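3.2 Drying habits in shared housing

Residents of the two Greddale blocks kept a laundry diary through August. Of the 529 households invited, 496 returned at least one usable page, giving 3066 recorded loads. Small items – socks, underwear, cloths – were logged apart from sheets and outer clothing, as they are often dried in a different room.

Most small items were dried on a hanger with pegs, placed over a rail or shower bar (Figure 2).

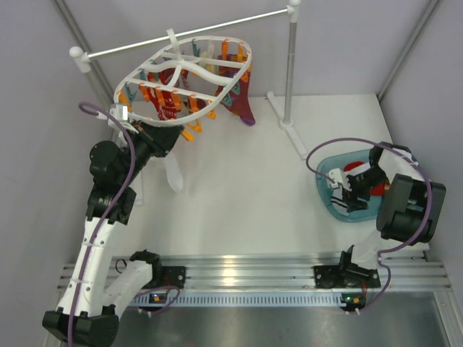
Indoor drying was more common in the Gevudholm block, where the flats have no balcony. Bathrooms came first and bedrooms second. Households that dried in bedrooms opened a window less often, and their evening humidity readings were higher.

Tkachuk and Gruvitz found a similar pattern in older rental housing, but they did not separate small items from full loads.

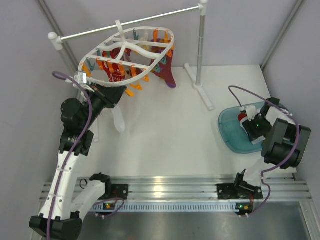 Figure 2. Oval hanger of the clip type, with laundry in both views.

Diary entries were coded by Lai-ching Kao using the room list in Section 2. Entries with no room given were left out of the humidity comparison – this affected six households, all in the Greddale blocks' upper floors.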